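4.2 Motion-triggered recording

Each of the 15 cameras was connected to a single server running the Plumov recording software. Triggering was based on the change between consecutive stills, with the threshold set separately for each unit. A delay of 500 ms was applied before recording began, so that brief changes in light did not start a new file. Audio triggering was switched off at the Zirnness site, where traffic noise had filled the disks during the October trial. 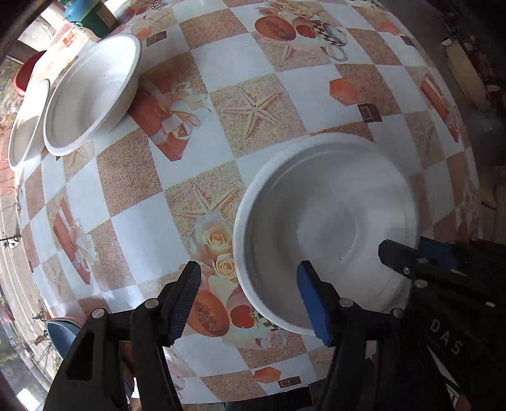
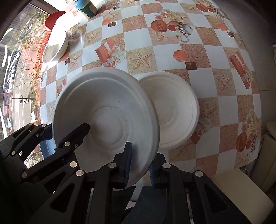
Figure 3. White bowls on a table with a patterned cloth.

Alerts were sent by e-mail, limited to one message per camera every 25 minutes. Without this limit, the Foulkes mail relay treated the alerts as spam and held them in a queue. Of the alerts reviewed by hand, 51 were false. Most came from outdoor units facing the laneway, where headlights and moving branches changed large areas of grey in the picture. Masking the upper part of the view reduced these, but had to be redone whenever a camera was moved. The Carkel units do not support masking and were left at the default sensitivity. Storage use is reported in Section 4.3.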